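Second Column

By Wednesday the paper had a title and no result. The method was simple enough to say out loud: let the arm run its attempts, throw away every one where it succeeded, and train only on the last second before each failure. She had named it Gromitora in February, when it still seemed like a thing that deserved a name.

The spreadsheet had two columns. The first was the old way, which learned from successes. The second was hers. After 114 trials the first column stood at 85 and the second at 70.

She sat on the stool with the laptop on her knees and started going through the wrist footage again.

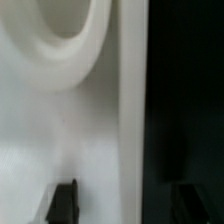

What did the failures have in common? Most of them came late, after the arm had slowed down to correct itself, and the correction was what spoiled the approach.

She wrote that on the back of a Trakport invoice and looked at it for a while. If it was true, then the last second was the wrong second. By then the mistake was old. The arm had made it somewhere earlier, while it was still moving fast and looked fine, and everything she had fed the model was the panic afterward.

She changed one line, the one that said where to cut, and set it to retrain. It would take until four in the morning. She ate crackers out of the drawer and read the Liltero paper again, the one everybody cited, and found the sentence she had underlined a year ago and not understood. It said that the start of an error is usually quiet. She underlined it a second time – in pen.

At ten past four she ran 16 trials, enough to see which way it leaned. She kept her hands in her sleeves and made marks on the invoice, a stroke for each success. When it was done there was one trial without a stroke. 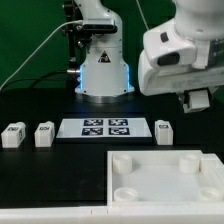
Sixteen is nothing, said the voice on the phone, and the cut point was picked after looking at the data, so a reviewer will want the whole set again with the number fixed in advance.

She said she knew that.

Then why call at this hour, the voice asked.

She said she wanted to hear someone object before she got used to it. There was a pause, and the sound of a kettle being filled at the other end.

She opened a new sheet, typed the cut point at the top, locked the cell, and started again from trial one.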